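We use cookies to remember your language and to count visits to this gallery. By continuing to browse you accept them. Manage settings

Block and disc: collecting examples in the simulated warehouse

January
By Ailbhe Ó Dubhghaill, Flovstead

In this gallery I would like to show a little of the work we are doing this winter with Giltamden, our collection of examples for teaching an arm to do simple table tasks. All of it is made in simulation. An operator sits at a desk in our office with a hand controller and a screen, and the arm on the screen follows the hand. Each attempt is stored from beginning to end with the movements of the joints, the opening of the gripper and the images of the cameras. Later the learning system tries to produce the same kind of movement without the operator.

The task in this part of the collection is called "block and disc". The green block has to be picked up and set down on the cyan disc, and the arm has to go back up afterwards. For a person it is a matter of two seconds. With the controller a new operator needs much longer, and most of this time is spent just above the block, trying to understand how high the fingers are.

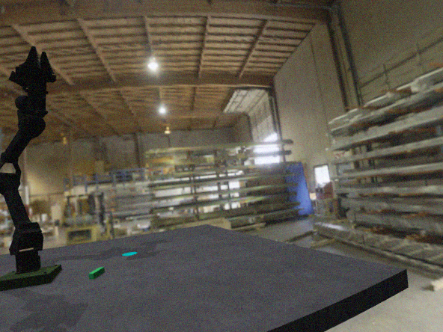 The arm raised, with the green block and the cyan disc on the table.

The block and the disc get a new place for every attempt. The program chooses the positions inside a region that the arm can reach comfortably, and it also turns the block by a random angle. In the first version we allowed the two objects to come very near to each other, and then we had attempts which were solved by pushing. The block slid on to the disc, the program said "success" and the operator was happy. We did not want to teach this. Now there is a smallest distance between them, and the block must have been lifted before the attempt can count.

The warehouse behind the table is one of six surroundings that we use for the same task. It is called Brindley in our files, after the folder it came in, and I am afraid the name has stayed. The operators like it more than the others. It has long racks with metal stock, a wooden ceiling and daylight coming in, and it gives the eye something to hold on to when the camera moves. For the learning system it is difficult for the same reason: there are many straight edges and many grey things, and it has to find out that only the things on the table are important.

Our aim for Brindley was 300 good attempts. We recorded 345 in total, and after the checking more than 300 could be kept. The others were taken out for different reasons, and I will name the usual ones, as other groups have asked me about it by e-mail.

Waiting too long. The operator stops to think, or answers a colleague, and the arm stands still in the middle of the movement. A short pause is not a problem. A long one teaches the system that standing still is a fine thing to do, and in our early training it learned this very well.

Trying again from a strange position. If the block slips, the operator may try once more, and we even want to have such attempts. But sometimes the arm ends up so twisted that the second try looks like nothing a sensible person would do, and then we stop and start from the beginning.

Dropping from a height. The block falls on the disc and stays there by luck. The program can't see a difference, so a person has to look at it. I do this part myself in the morning, normally before 10 o'clock, when my patience is still fresh.

The operators work in groups of 50 attempts and then somebody else takes the chair. We have seen that after this number the movements become quicker but also very similar. The hand has found a way which works and it repeats this way without thinking. A new person comes to the block from another side, or opens the gripper earlier, and the collection becomes richer. We write down which operator made which group, only with a letter, so that we can divide them evenly between training and testing.

Each attempt is seen from two sides. One camera stands by the table and keeps the same place during the attempt. The other is on the hand of the arm, behind the fingers, and it has a very wide lens which gives a round image. It goes where the hand goes. If the hand points at the table it shows the table, and if the hand is pointed upwards it shows the roof of the building.

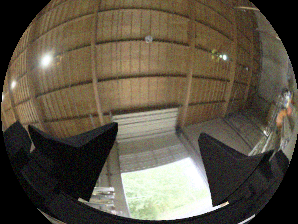

It took us some time to decide what to do with the first moments of an attempt. In our starting position the hand points up, and neither the block nor the disc can be found in the wrist camera. My colleagues wanted to cut these moments away. We trained once with them and once without them, and the result was clear enough that we keep them now. The arm has to learn how to come down from this position, and at that time it must trust the table camera. If we cut the beginning, it has never seen how to start, and it makes small nervous movements in the air.

A second question was the distortion of the wide lens. It is possible to make the lines straight again by calculation, but then the outer part of the image is lost or stretched very much. We leave it as it comes. The learning system doesn't mind that a beam is bent, as long as it is bent in the same way every time. For people who check the recordings it is less pleasant – I was a little seasick in the first week – but one gets used to it.

The black corners around the round image also stay. We tried to crop to a square inside the circle, and we lost the tips of the fingers in some positions, exactly the part which we need for a good grip.

About the light. We change the brightness between the groups, and the daylight as well, from quite dull to very strong. With strong daylight, parts of the wrist image become nearly white. I was first inclined to correct it. Then Sethi, the small tool we use for looking through the recordings, showed us that the success of the operators was the same in bright and in dull groups, so the information must still be there for the arm too. We left it.

Some practical notes for those who want to try a similar collection:

Write the instruction for the operator in one sentence and don't change it during the collection. Ours is "Pick up the block, set it on the disc, go back up." We changed one word in November and had to ask everybody what they had understood.

Give the operator a button to throw away the attempt at once. They know best when it went wrong, and they are stricter than I am.

Check the clocks of the two cameras before each group. In one group the wrist images came a little later than the table images, and I noticed it only by accident when the fingers closed in one view and were still open in the other. The whole group had to be recorded again.

Save the starting positions separately from the attempts. When a recording is bad, the same position can be given to another operator, and no corner of the table is missing from the collection at the end.

The next part of Giltamden will use the same table and the same arm with two blocks, where the instruction says which of them should be moved. We have started with the positions and the first tests look reasonable, although the operators have already asked for a longer break between the groups. When there are recordings which I am not ashamed of, I will add them to this page.

If you work on something similar and you have another rule for the pauses, please write to me at the Flovstead office. Our limit was chosen by feeling and I would be glad to compare.

Last updated: January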